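Small Boxes & Joinery > Finishing and Fitting > Glass lid display box, splintery rail and other grievances

dovetail_denier
Posts: 200

Evening all. I have come into possession of a Gulleck compartment box, bought at the Harine market in July from a man who described it as "finished", which is a word with a lot of room in it.

It has a reddish-brown frame, a glass lid and a clasp on the front, and a row of little square cells along the top with a big compartment in the middle. I want it for buttons. My grandmother's buttons, mostly, plus the ones I've collected from shirts that gave up.

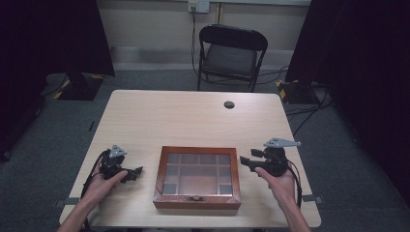 marrowfat: Buttons will drive you mad in that. The small cells are fine until you want the one at the bottom, and then you're tipping the whole box out on the carpet. Use it for something with dignity, like fishing flies.

dovetail_denier
I don't fish. I have tried having dignity and it didn't suit me either.

My actual questions, before the thread is lost to hobbies:

1. There's a sliver standing up on the side of one of the lid rails. Pare it off or glue it down?
2. Is this a stain over something cheap, or is it meant to be that colour all through?
3. The clasp. It closes, but it closes the way a teenager says "fine".

plumb_bob_27
Glue it down. Always glue it down. Thin glue on the end of a cocktail stick, push the fibre flat, tape over it, leave it overnight and have a very light rub with fine paper in the morning. Pare it and you leave a pale notch that you'll see every time you open the lid for the rest of your life.

oddments_and_ends
Disagree with plumb_bob, as is traditional. If the fibre has dried out and curled it won't lie down for anyone. Slice it flush with a fresh blade, going with the grain, then a dab of matching wax stick. Takes a minute. I've done dozens of picture frames this way and nobody has ever written in to complain.

plumb_bob_27
They haven't written in because they can't find your address.

dovetail_denier
Right, I've had another look with my glasses on. It's a thin pale bit and it sticks out from the edge, and the wood around it is a good deal darker.

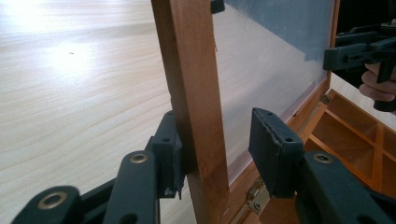

So I'm leaning towards glue, on the grounds that if glue fails I can still cut, and if cutting fails I've got a notch and a bad mood. The paleness does make me think stain, though. I had been hoping for cherry. The man at Harine certainly let me hope for cherry.

marrowfat
Everything reddish is cherry at a market. Try the inside of a joint or under a hinge leaf if you want to know what it really is. Stain never gets in there properly.

tealight
I paid 70 for a Modise box with much the same layout and the hinges were put in by someone looking out of the window. Check yours before you worry about a splinter. Back the screws out a turn, close the lid, see where it wants to sit, then nip them up again. That sorted my clasp as well. A tired clasp is very often a hinge problem in disguise.

oddments_and_ends
Seconding the hinges. Don't go at them with the wrong size driver, they're soft as cheese and you'll be back here with a new thread.

dovetail_denier
Hinges it is, then. They're silver-coloured, and at least one has a cross-head screw, so I can leave the good slotted drivers in the drawer where they've lived since I bought them. I'll do it with the lid propped and something soft under the glass.
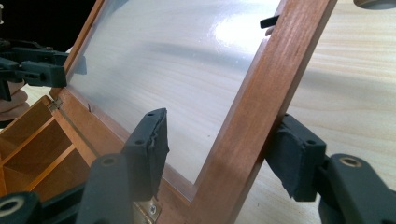 Olska Small Box Makers' Club: Members' Forum

tealight
Get someone to take the weight of the lid while you do the screws. I did mine alone with an elbow and I don't recommend the elbow.

marrowfat
While it's open, line the cells. Thin felt, cut a hair under size, no glue needed if you're careful. It stops the buttons rattling and gives you something to do in November.

plumb_bob_27
Baize, not felt. Felt sheds.

marrowfat
Cheap felt sheds.

plumb_bob_27
He bought the box at Harine market. What sort of felt do you imagine he's going to buy?

dovetail_denier
She, and the cheap sort, obviously. I've got 500 buttons to house and there's no budget for baize.

Glue tonight, hinges tomorrow. If the clasp still sulks after that I'll put a ribbon round it and call it a feature.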